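How to Sort Out the Drawer of Small Electrical Bits

Every house has one. In ours it is the second drawer down in the hall cupboard, and until last November it could only be opened by a person prepared to put a flat hand in first and press down on the adapters. It held three generations of phone charger, a doorbell that had belonged to a different front door, and a bag of fuses so mixed that choosing one was closer to fishing.

I have now done this job twice, once badly. What follows is the second way. It takes an evening if you are strict and a weekend if you stop to remember things.

What you need

A clear table. A few shallow trays or old baking tins. Freezer bags, the sort with a white panel you can write on. A permanent marker. A roll of masking tape. A cardboard box for the things that are leaving, and a smaller box for the things you can't bring yourself to decide about. Tea.

You do not need a label printer. I bought one, and it is now in the drawer.

Step 1: Empty the whole thing

All of it, out, on to the table. The temptation is to tidy in place, lifting things up and putting them back slightly to the left, and this is how I spent my first attempt. Pull the drawer right out if it will come. Ours came out with a bang and brought with it a takeaway menu from a place in Pesholm that has since been a nail bar and a vape shop.

Hoover the empty drawer. Do not look too hard at what you are hoovering.

Step 2: Take out the batteries first

Before any sorting, go through the heap and pick out every loose battery. Put a bit of masking tape over the ends of the square nine-volt ones and the flat button ones, and keep them well away from keys, coins and paper clips. Button cells go somewhere high up, out of reach of small children, straight away. If a battery has leaked, wear gloves and bag it by itself. If one is swollen, leave it alone, don't squeeze it, and ask your council or tip how they want it brought in.

I found 22 batteries. My battery tester, also in the drawer, needed a battery.

Step 3: Make five piles

Go quickly. Pick a thing up, put it in a pile, pick up the next.

Leads: anything that is mostly cable.
Power: plugs, chargers, adapters, fuses.
Parts: switches, sockets, connectors, modules, odd little boxes with screw holes.
Whole gadgets: anything that was once sold by itself in its own packaging.
No idea: you will know these when you get to them.

The trays earn their keep at the Parts stage. Small things roll, and a raised rim stops them rolling under the fridge, where they become the next owner's problem. Use one tray for each sort of part if you have enough trays, and one tray with some folded card down the middle if you haven't.

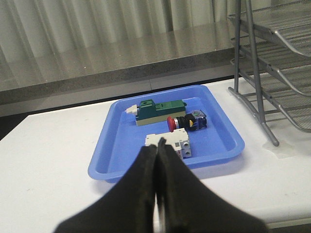 4 min read

Step 4: Deal with the leads

Leads breed. Lay them out straight, one beside another, and group them by what is on the ends. Keep two of each kind you use now. Keep one of each kind that fits something you still own. The rest can go in the leaving box, including the printer cable, and yes, I know, but you have had a printer that works without one for years.

Look along the whole length of every lead you mean to keep. Cracked covering, bare wire, a scorched plug or a loose pin means it goes. Do not mend mains leads with tape. My uncle's shed was wired largely with tape and we all stood in the doorway to talk to him.

Coil each one loosely, about the size of a saucer, and bag it. Write on the bag what it connects to, in words you will still understand in a bad mood. "Camera to computer" is good. "The good one" is what I wrote the first time, on three bags.

Step 5: Match the adapters

This is the dull part. Every plug-in adapter has small print on it giving the output, usually in volts and amps. Take each one round the house until you find what it belongs to, check that the numbers agree with the numbers on the gadget, then put a strip of masking tape on the adapter and write the name of the gadget on it.

If the plug fits but the numbers differ, it is the wrong adapter. I mention this on behalf of a Jelleck desk fan that had a short and very exciting afternoon.

Adapters with no gadget go in the undecided box. Give them until spring.

Step 6: The parts

Ask three things of each part. Does it look sound? Do you know what it's for? Would you trust it inside a wall? For most of us, a second-hand switch of unknown age is a pound saved and a worry gained. Let it go. Spare parts from a kit you still own are worth keeping, and should be taped to the instructions if you still have the instructions. Ours for the Nwosu bathroom fan were found folded under the drawer itself, levelling it.

Fuses want a bag for each rating. Hold them under a decent lamp, read the number on the side, and throw out any you can't read.

Step 7: The "no idea" pile

Set a kitchen timer for 22 minutes and look things up. When it rings, stop. Anything still unknown goes in the undecided box with the date on the lid. You are allowed one sentimental exception. Mine is a remote control.

Step 8: Put it back

Bags stand on their edges, labels up, like records. Heavy adapters at the back, leads in the middle, fuses and tape at the front where you'll want them in the dark. The drawer should close without persuasion. If it doesn't, go back to Step 4 and be harder on yourself about the printer cable.

Getting rid of the rest

None of it should go in the kitchen bin. Batteries go to a battery collection point, and plenty of supermarkets have one near the door. Everything with a plug or a cable goes to the small electricals skip at your local tip. Ours is at Stomgate, where you must book a slot, and where the man ahead of me was taking a lead back out.

Common snags

The bags won't stand up: the drawer is too empty. Put in a shoebox lid as a divider and resist filling the gap.

Somebody else in the house has put things back: write DRAWER on a small pot, stand it on top of the cupboard, and let them use that. Empty it once a month.

You threw out the one thing you needed: it will be the printer cable. They are sold at the big supermarket, bottom shelf, next to the lightbulbs.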